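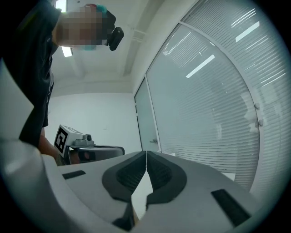
Relative pose between two hand-held grippers jumps by a few centimeters

Seidu Addo

I'm trying to get a stable left-to-right gripper transform out of Plandov and it keeps jumping. My pipeline runs visual-inertial odometry on each gripper's wrist camera separately, then Plandov aligns the two tracks using the marker cube whenever one gripper sees the other. The per-gripper tracks look fine on their own. The trouble starts at the alignment step. When the other gripper is off toward the left side of the fisheye view, with its cube tilted so that mostly one face points at the lens, the cube pose sometimes flips to a second solution and the whole right-hand track moves with it. After that the policy training data has the hands passing through each other.

The room doesn't help. There is a glass partition with horizontal blinds over a big part of the view, and the ceiling lights show up in the glass as bright bars. I suspect the odometry is picking up features on the reflections, but I haven't been able to separate that from the marker problem.

What I've tried so far:

Recalibrated the fisheye intrinsics in Gravar. Reprojection error went down, jumps still there.

Raised the minimum marker area. Fewer jumps, but now I lose the cube for long stretches.

Turned on temporal smoothing in the alignment node. The jumps turn into slow slides, and those are harder to spot in the plots.

The task is two-handed handling of a desk phone on a table. I also record a head camera that sees both cubes for most of an episode, but at the moment Plandov only uses it for playback.
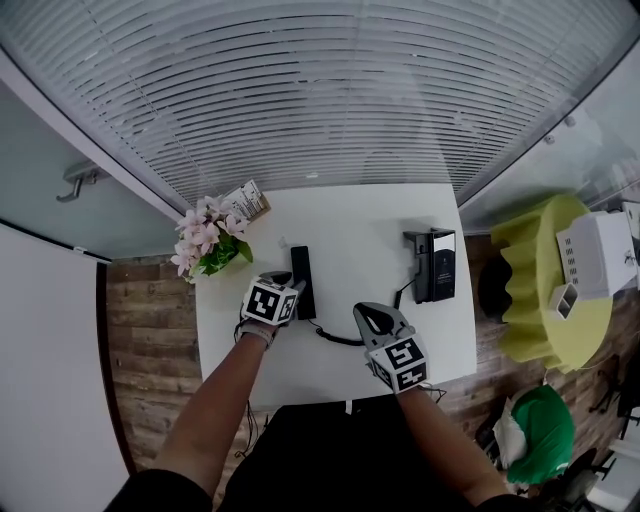
Head camera view, both cubes over the table.

Is there a sensible way to bring the head camera into the alignment, or should I fix the wrist view first? I have 13 episodes that show the problem clearly and can share the logs.

Edit: cameras are hardware synced, so please don't suggest checking timestamps. I did that in October.

Gwendolyn Szabo

You have two separate problems, and the flip is the easier one, so start there.

A square marker seen at a small size and close to head-on gives two poses that fit the corners almost equally well. The solver returns whichever has the lower error, and with a bit of corner noise the order swaps. On a fisheye this gets worse toward the rim, where each marker covers fewer pixels and any leftover distortion error goes straight into the corners. Smoothing can't repair it because the wrong pose isn't noise around the right one. It is a different pose.

What I would do:

1. Stop solving per marker. Put the corners of every visible face into one solve against the cube model. Two faces on different planes remove the ambiguity in nearly all cases. In Plandov that is the rigid body mode. You have to give it the measured face layout, and you should measure your own cubes and not trust the drawing.

2. When only one face is visible, keep both candidate poses. Compare each with what the odometry predicts from the last good alignment and take the closer one. If neither is close, drop the observation.

3. Turn the smoothing off while you debug. Put it back at the end if you still want it.

For the head camera: yes, use it, but don't chain it as head to left and head to right and then treat the result as truth. Add it as its own pose in the graph, with an edge to each cube it can see. If you have a frame where it sees both cubes, you get a left-to-right constraint that doesn't depend on the head pose at all. Those are the frames you want. From your second picture I'd expect the head view to be good for this – both cubes are in view over the white table, though the phone, its cord, the flowers and a card with black printed marks share it, so check for false detections.

Put a robust loss on the cube edges. Otherwise one flip that gets past step 2 will still pull on everything around it.

On the reflections, mask them. A bright bar in the glass gives strong corners that track well from frame to frame and don't move the way the wall does. A reflected lamp acts like a point behind the glass, so it can look consistent for a while and then drift once you turn. A crude saturation mask before feature detection is enough for a first test. The gripper itself needs a static mask too. Your fingers and the gray housing take up the whole bottom of the wrist view, and any feature on them tells the odometry that the camera isn't moving.

Horizontal slats are a different matter. They all look alike and give you good information across the slats and almost none along them. I would not mask them, just cap how many features can come from one region so they don't use up the whole budget. With a budget of 1,000 I split the image into a grid and limit each cell.

Greenberg_2

Close the blinds or hang a sheet over the glass. Solved it for us.

Seidu Addo

Reply to Gwendolyn Szabo: the joint solve fixed 11 of the 13. I had the face layout wrong on one cube, which may explain why I gave up on that mode the first time. The other 2 both have a single face in view for a long stretch, so I'm writing the candidate check now. The static gripper mask was already on, but it was made for our older fingers and left part of the rim uncovered.

Reply to Greenberg_2: we can't cover the glass in this room, and I'd like the data to survive other rooms anyway.

Gwendolyn Szabo

Redo the mask before you touch the candidate check. The check relies on the odometry prediction, and if that is biased it will pick the wrong pose with full confidence. Then rerun the two leftovers and post the residuals per edge, head and wrist edges separately.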